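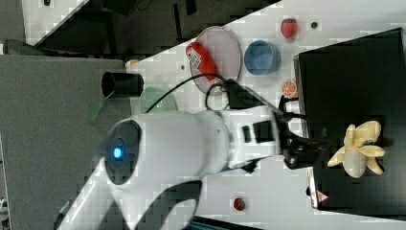
*White robotic arm with a black gripper, over a white tabletop.*

# Local Places, Week 4: Reading a small town from its edges

Last week we got as far as the surveyor's grid and ran out of time just as it was getting good, so we'll pick up there. Have your copy of the Fomdale town plan handy, the one with the river along the bottom, and a pencil you can rub out.

## Where we are

Fomdale sits on the north bank of the Tarner, on the last bit of high ground before the river spreads out into flats. The population in our course figures is 2,884 for the whole district and 1,535 for the town itself. Keep those two numbers apart! People mix them up constantly, and half the odd claims you'll read in local booklets ("the town has doubled in a decade") come from somebody comparing a district count with a town count.

The district takes in two other named places. Tipoki is upstream, a scatter of farms with a hall and a cemetery. Dritau is downstream, where the road and the old rail line cross the river, and it was once expected to be the main town. It has a pub (closed), a row of silos, four houses and the widest main street you'll ever see with nothing on it. I love Dritau. We'll come back to it.

## The grid and what it ignores

The Fomdale grid was ruled up in an office by someone who had a sketch of the river and not much else. You can tell because three of the streets on the plan run straight into the water. On the ground they stop at a fence, and the land past the fence is still marked on some maps as road reserve. Walkers use it, cows use it, and every few years there's a letter to the council about who should be slashing the grass.

Things to mark on your plan:

- the three streets that stop short
- the lane behind the shops, which bends where nothing else in town bends
- the two blocks that were never subdivided
- the reserve with no name

The bending lane is my favourite bit of evidence in the whole town. A surveyed lane is straight. A bent one usually means there was already something there that people walked or drove along, and the survey had to give way to it. In Fomdale the lane follows the track that ran from the river crossing up to the first store, and if you extend the line of it south with your ruler you land on the shallow stretch of the Tarner where stock could be brought over. So the lane is older than the town. It's a service lane now, all bins and back doors, and it's the oldest line on the map!

## Why the town is here and not at Dritau

The usual answer is "the flood". That's partly right, but it needs pulling apart.

Dritau had the bridge first. It had the railway first too, and the grid drawn for it was bigger than Fomdale's: 80 building allotments in the first release, with a market square and a site set aside for a courthouse. Most of those allotments were sold. Very few were built on. When the water came up over the flats it went through the handful of buildings there, and the people who had bought but not built simply didn't build.

What Fomdale had was a slope. It's a modest slope, and you'd hardly change gear for it, but it kept the store dry, and the store held the mail contract. Once the mail was sorted at Fomdale, the bank agency followed, and then the school. By the time Dritau had a better bridge and a levee, the habit of going to Fomdale was set.

So the points to hold on to:

1. The flood stopped Dritau growing. It didn't knock down a town, as there wasn't yet a town to knock down.
2. The mail contract gave Fomdale its start.
3. Habit is a real force in where people shop, bank and bury each other, and it's hard to find written down.

On point 3, look for it sideways. Sports draws are wonderful for this. If Dritau families are turning out for a Fomdale side well before the Dritau school shuts, that tells you which way people were already facing.

## Tipoki, or how a place survives without a middle

Tipoki has never had a shop. It has never had a street, come to that. Ask where it is and you'll be told "past the second grid" or "once you can see the hall". And yet people from there say they're from Tipoki and will correct you if you say Fomdale.

This is a good moment to sort out four words we've been using loosely.

**Town.** Has a surveyed centre and services that outsiders travel to.

**Village.** Has a centre, but mostly serves its own people. Not a word used much in this district, so use it with care.

**Locality.** A named area with boundaries, whether or not there's a centre. Tipoki and Dritau are both localities in the official sense.

**Community.** The people who'd say they belong to it. Its edge won't match the locality boundary and you shouldn't try to make it.

The Tipoki boundary is a nice case. On the map it follows the creek on the east side. But the families across the creek are buried in the Tipoki cemetery, danced in the Tipoki hall and sent their kids to the Tipoki school while it ran. Their postal address says Fomdale. If you only had the map, you'd put them in the wrong place – and if you only had the cemetery, you'd draw the boundary a good way too far east, to take in families who moved off long before and only came back to be buried.

Use both, and say which one you're using.

## The 100-pace exercise

Everyone's favourite. Pick a starting point in a small town you can get to (it doesn't have to be Fomdale), walk 100 paces along one side of a street, and write down everything that could tell you when that piece of street was made or remade. Then turn around and do the other side.

What to look for:

- kerbs: stone, poured concrete or none. A change partway along a block often marks where the money ran out
- footpath widths, and whether the verandah posts stand inside or outside the kerb
- the gaps. A vacant block between two old shops nearly always had a third shop on it
- drains, especially deep open ones, which tell you how the water used to move
- trees in a row with one missing, or one much younger than the rest
- old lettering showing through paint

Don't look anything up before you go. I mean it! The whole pleasure of this is having a theory by the end of the block and finding out later that it's half wrong. When I first walked the main street of Fomdale I was convinced the set-back building near the corner had been a bank. It was a produce store, and it was set back so that carts could pull in off the road. I'd have missed the cart ruts in the stone edging if I'd gone in already knowing.

Write up one page. Sketches are welcome and don't need to be good.

## Sources, and how far to trust them

A quick run through, with more next week when we have the parish maps out.

*Parish maps.* Excellent for who held what, less so for who lived where. A name on a block may be someone who never set foot on it. Check the edition, because later ones were overwritten and then redrawn, and pencilled notes were sometimes inked in by mistake.

*Rate books.* Dull to look at and marvellous to use. They'll give you an occupier as well as an owner, and you can follow a single block for decades. The Fomdale books have a gap where one volume is missing, so don't read a closure into that stretch.

*Newspapers.* Read the ads before the articles. A shop that advertises weekly and then stops is worth a note. Reports of meetings tend to give you the winning side.

*Anniversary booklets.* Handle with affection. They're full of detail you won't get elsewhere, particularly about families and the hall, and they copy from one another without saying so. If three booklets agree, find out whether the second and third had simply read the first.

*People's memories.* Very strong on where things stood, often shaky on when. Ask "was that before or after the new bridge?" and you'll get a much better answer than if you ask for a year.

And a warning on place names. There are two popular explanations for "Tipoki" going about and neither has anything behind it that I can find. Please leave the origin as unknown in your written work. The same goes for Dritau.

## Before next time

Read the section on closer settlement in your course reader, up to the table of allotments. Finish marking up the town plan. If you're doing the walk in Fomdale, the street is quietest before 9 am and the light's better on the south side then.

Short answers to bring along, a few lines each:

- Choose one street on the plan that stops short of the river. What would you need to see on the ground to decide whether it had ever been used?
- Dritau's square was never built around. What has the land been used for, going by the two maps in the reader?
- Find one line in your own town or suburb that bends where the others are straight.

The written piece is due at the end of May, 1,200 words, on any place with fewer people than Fomdale town. Come and talk to me if you can't settle on one, as I have a long list of places I'd love somebody to look at.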